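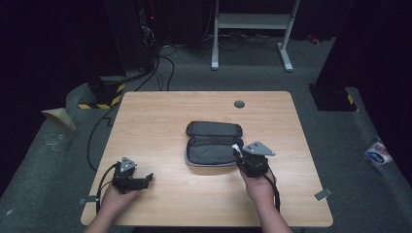
Spring repairs: the small zippered case

In January I wrote in this newsletter about coats and boots, and several readers asked me to write next about cases. I mean the soft kind with a zipper that goes around three sides, where you keep chargers, pens, a sewing kit or medicine for a trip. Most homes have more of them than they need, and most of them are never cleaned.

I began with my own, which is gray and has traveled with me between Presar and Zustlow more times than I want to remember. The first step is to open it completely, so that both halves lie flat. A case that is only half open keeps its crumbs in the fold, and the fold is also where the lining wears out first. Shake it over the sink, then go along the seam with a dry toothbrush. I was surprised how much sand came out, as I have not been to a beach in two years.

For the fabric I use lukewarm water with a little dish soap, put on with a cloth and not poured. The padded side should not become soaked. Padding dries slowly, and if it is closed too early it will smell of cellar for the whole summer. Leave the case open overnight, with the zipper undone to the end.

The zipper itself needs some patience. If it goes hard, rub a plain candle or a dry piece of soap along the teeth on both sides and move the slider up and down ten times. Oil is not a good idea, it attracts dust and it makes marks on the fabric. If the teeth open again behind the slider, the slider has become too wide. You can press it very gently with pliers, first one side and then the other. Dalgleish on the market square will change a slider for 40 crowns, and a whole zipper for 130, and in my experience they do it well. A new case of decent quality costs much more than this.

Please do this work on a bare table with good light. I took away the tablecloth before I started, and I recommend it, for small things like a zipper stop or a loose bead are easily seen on pale wood and they disappear at once in a pattern. Wipe the table first and dry it well, along the grain.

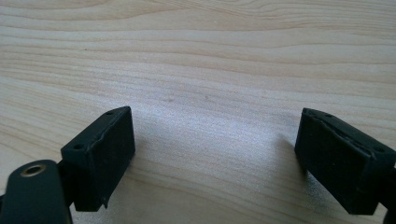 One reader of the Plekora edition wrote that she would never put soap near a wooden table, and that her own has been cleaned for many years only with a damp cloth and, twice in a year, a thin coat of wax. She asks me to say also that a wet case should never be left to dry on wood, because it leaves a gray ring that must be sanded. I thank her for this. I put mine on a towel over the back of a chair, but I forgot to write it.

When the case is dry, do not fill it immediately with everything that was in it before. I found three dead batteries and a key that fits nothing in the house. The key I have kept.

The next item will be on umbrellas. If you have a good method for a bent rib, send it before the end of the month.

88 shares | 4 comments

Contact the newsletter | Copyright 2024 | Back to top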